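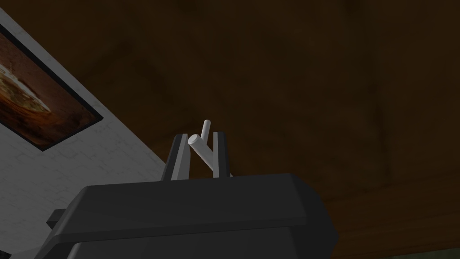

Two slim dark grey plates on a chunky grey block, close up.

So I finally made it to the open day at the Juntunen bakery in Clomby, after missing it two years running (once with a cold, once because I'd written it on the wrong page of the calendar). It was a bright, blowy May morning and I got off the bus at ten to nine with a list of things I wanted to ask and a very empty stomach. Good planning, that second part.

You come in through the shop, which is tiny, and then somebody hands you a paper hat and you're straight into the back, where it's warm as a greenhouse and smells of malt. They only do rye. Well, rye and a cardamom bun, but the buns are a sideline and are treated like one!

Our group was shown round by Aleksi Mustonen, who has been on the night shift there since he left school and talks about sourdough the way my uncle talked about greyhounds. The starter lives in a row of lidded tubs in its own little room. It gets fed at four in the afternoon and again at eleven at night, and if you open the door too fast you get a telling-off. I had a sniff of the oldest one and it went right up behind my eyes, like cider and wet stones. Mine at home smells of nail varnish by comparison, and when I asked about that he said I'm leaving it too long and keeping it too runny. Fair enough.

On an ordinary night they bake 300 loaves, and 310 when the school order is in. I'd somehow imagined thousands. They're big flat rounds with a hole in the middle, so they can be hung on poles to dry, though most people now want them soft and take them home the same morning. The poles are still up along the back wall, and they still hang a few for the customers who ask.

The oven was the bit I'd come for. It's a brick one, relined the winter before last, and the door is lower than you'd think, so whoever is loading has to bend to it all night. Aleksi had it at 252 degrees when we were let near, and he said he doesn't like putting rye in until it has come down a little from its hottest. He let a few of us have a go with the long peel. I got one loaf in beautifully and folded the next one in half against the side. It got baked anyway and I was made to take it home (it tasted fine, it just looked like a slipper).

The milling talk after that was given by a chap from Grorneo, who supply the flour, and I'll admit I drifted. There was a lot about ash content. I did learn that they grind the rye coarser for the bakery than for the bags in the shop, so I bought a bag of the coarse, which they'll sell you if you ask at the counter.

Tasting was in the yard on trestle tables, with butter, pickled herring and a very good soft cheese. The wind took most of the napkins. Four slices in, I decided the day-old bread beats the fresh, and the woman next to me thought I was mad.

If you're going next year: it costs 5 euros, children get in free, and you want the first tour, as the oven is nearly empty by the last one. Parking is at the Homex shop across the road, not in the bakery yard. The bus back goes at ten past one and there's nothing after it until half four, so I ran, slipper loaf under one arm.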